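Home medicine chest

A home medicine chest is a box, cupboard, drawer or tin in which a household keeps its remedies, dressings and a thermometer that everyone believes to be somewhere else. It is known by different names depending on the country and the size of the house, among them medicine cabinet, family pharmacy and, in several languages, simply "the box". Its contents are bought one at a time, usually in the evening, and are thrown away far less often.

History

Chests for keeping remedies were once the property of ships, armies and large estates. They were heavy, they locked, and the key was held by whoever was thought least likely to drink the contents. Smaller versions for private homes followed, often sold with a booklet telling the owner which bottle to reach for. The booklets were confident in tone and recommended rhubarb for a wide range of troubles.

The regional writer Clementina Antunes collected household inventories from the river town of Lesturus and found 60 that mentioned a medicine chest of some kind. Most listed plasters, camphor and brandy. In several the brandy had been crossed out and written in again further down. Her longest inventory came from a schoolmaster and ran to 483 items, a good many of them corks.

The wall cabinet with a mirrored door arrived with indoor plumbing and settled above the washbasin, where steam could get at it. This remains one of the worst places in a house to keep tablets and one of the most popular.

Forms

Wall cabinets are the form most often shown in films, where they are opened by guests. Drawers are more common in practice. The Pryor cabinet, a narrow steel model with a sloping top, was sold on the promise that nothing could be left on it; owners put things on the cistern.

Portable boxes with a lid and a handle have gained ground in newer flats. They can be moved to the patient and stood on a high shelf afterwards. Plastic is the usual material, being cheap and easy to wipe, and catches or clips hold the lid shut. Some have a lift-out tray. The tray is generally the first part to be lost, and may turn up years later holding screws.

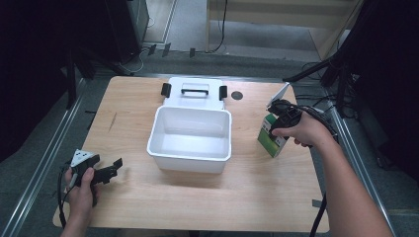

Contents

A typical chest holds painkillers, plasters, a bandage, tweezers, something for the stomach and something for insects. Beyond these, it holds a record of the family's illnesses in roughly the order they occurred. The ankle support belongs to a winter. The ear drops belong to a child who has since left home.

Teresa Aguiar, a pharmacist in Astska, asked customers to bring in their boxes one November and sorted them on the shop counter. The average chest contained 33 items, of which eight were in date and could be named by their owner without turning the packet round. She was also handed a bicycle repair kit, which had been used as a source of plasters.

Packaging

Cartons protect the blister strips inside and carry the name of the medicine, the dose, the batch and the expiry date. The amount of print has grown while the cartons have not, so the lettering has had to make up the difference. Languages vary in how well they take to a narrow panel. Chinese can be set in vertical columns or across; Portuguese and Dutch have to go across and do their best with hyphens.
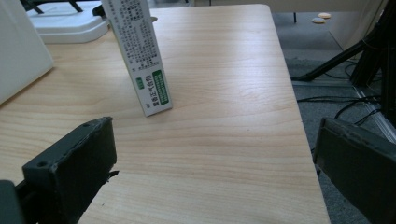
Medicine box with printed Chinese text on its broad face.

Throwing away the carton to save room is a widespread habit. It leaves the owner with a bare strip, and popping out the tablets may break up the date stamped on the foil. The leaflet is a separate problem. Once unfolded, it seldom goes back in.

Storage and disposal

General advice is to keep medicines cool, dry, in their own packaging and out of the reach of children. Kitchens and bathrooms are discouraged, as is the car. Some products need a refrigerator and say so on the label. Out-of-date medicines should go back to a pharmacy where it accepts them, and should not be put down the sink.

How often a chest ought to be cleared is disputed. Gerrit Van der Linden, in his short handbook on household order, proposed twice a year, when the clocks change. Joaquim Valente answered that most people could not manage the clocks.

In culture

Florêncio Teixeira's one-act comedy "The Upper Shelf" takes place entirely in front of an open medicine cabinet, as three sisters argue over a jar of ointment their mother would not label. In the Ziven valley a box of remedies is still a customary wedding gift, given by the aunt who was not asked to make the cake.

See also

First aid kit
Sewing box
Drawer, miscellaneous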